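Wohin mit dem ganzen weißen Geschirr?

Ich gestehe: Ich habe eine Schwäche für weißes Geschirr. Eckige Teller, eckige Schälchen, diese kurzen asiatischen Suppenlöffel, in denen genau ein Schluck Brühe Platz hat. Schön sieht das aus, wenn es auf dem Tisch steht. Nach dem Essen sieht es leider nur noch nach Arbeit aus, und deshalb reden wir diesmal übers Sortieren. Kästen, Leute! Je Sorte ein Kasten! 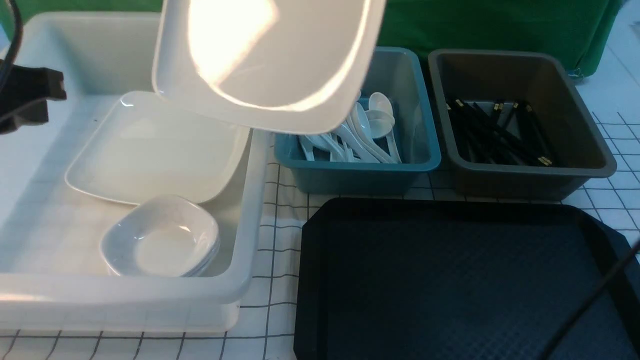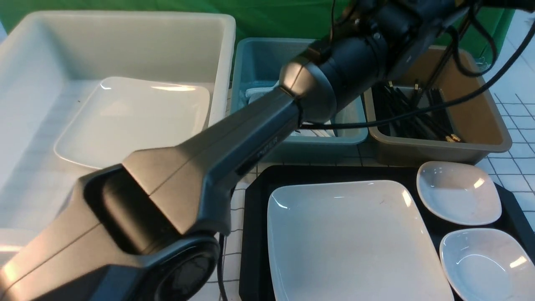 Teller in die große weiße Wanne, Stäbchen in die braune. 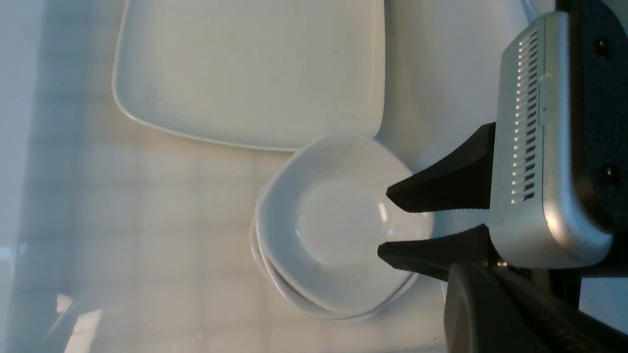
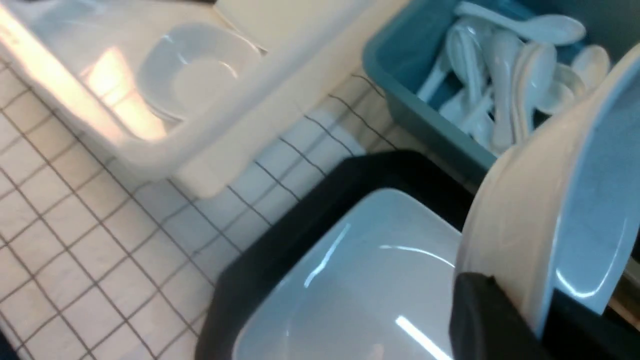
Auf die Idee gebracht hat mich Ya-wen Peng, die in Promdale vier Jahre lang eine Suppenküche mit Mittagstisch geführt hat. Vorher habe ich zu Hause alles in eine einzige Wanne geworfen, Teller über Löffel über Stäbchen, und dann eine halbe Stunde darin herumgefischt. »Du suchst ja mehr, als du spülst«, sagte sie, als sie mir einmal dabei zusah. Das saß.

Bei ihr gingen an guten Tagen 320 Schalen über die Theke, und trotzdem lag da nie ein Löffel, wo er nicht hingehörte. Ihr Trick sind die Farben. Wer frisch dazukommt, muss keine Schildchen lesen, der merkt sich nach fünf Minuten, was in welchen Kasten soll. Bei mir zu Hause klappt das inzwischen sogar mit Gästen – und meine Gäste sind nach dem zweiten Bier wirklich keine Ordnungsfanatiker.

Ein paar Sachen habe ich mir auf die harte Tour beigebracht. Große Teller lege ich zuerst hin, flach, und die Schälchen staple ich daneben. Andersherum habe ich es genau einmal gemacht, seitdem besitze ich noch acht Schälchen statt zehn. Die Löffel dürfen ruhig durcheinanderliegen, solange sie unter sich bleiben. Porzellanlöffel sind am Stiel empfindlicher, als man denkt, und ein schwerer Teller obendrauf tut ihnen gar nicht gut.

Bei Stäbchen scheiden sich die Geister. Kuo-hua Chou, mein Nachbar und der beste Nudelkoch im Haus, stellt sie aufrecht in einen Becher und findet meinen Kasten barbarisch. Ich lege sie lieber hin, alle in eine Richtung, jedenfalls so ungefähr. Nach einem langen Abend reicht mir das völlig!

Und dann noch das Tablett. Ich hatte jahrelang keins und bin mit zwei Tellern in der Hand hin- und hergelaufen wie ein schlecht bezahlter Kellner. Jetzt trage ich den halben Tisch auf einmal ab, stelle alles neben die Wannen und sortiere von dort aus. Ein Rand muss dran sein, sonst rutschen die Schälchen in der Kurve zur Küche.

Teure Kästen braucht übrigens kein Mensch. Meine stammen vom Flohmarkt, und zwei davon passen nicht einmal ineinander, was mich jedes Mal beim Wegräumen ärgert. Nehmt also beim Kauf einen mit und probiert es gleich am Stand aus.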